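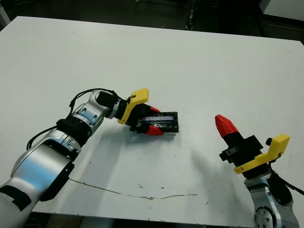

Figure 3.1 A small black block held at the surface of a white table.

Chapter 3
Picking Up and Setting Down

Almost every packing or sorting job starts with lifting one thing off a flat surface. The move is so common that we rarely think about its parts – reach, close, lift, carry, release. This chapter takes them in that order.

We begin with small boxes and blocks. Flat sides are easy to hold, but a glossy surface can slide if the grip is too light. Section 3.2 covers grip and weight. Section 3.3, written with Kyu-ri Min, looks at the table itself: its height, its finish and how much clear space the work needs.

Before reading on, review the terms on page 19. The exercises on page 30 use the Pawlak worksheet.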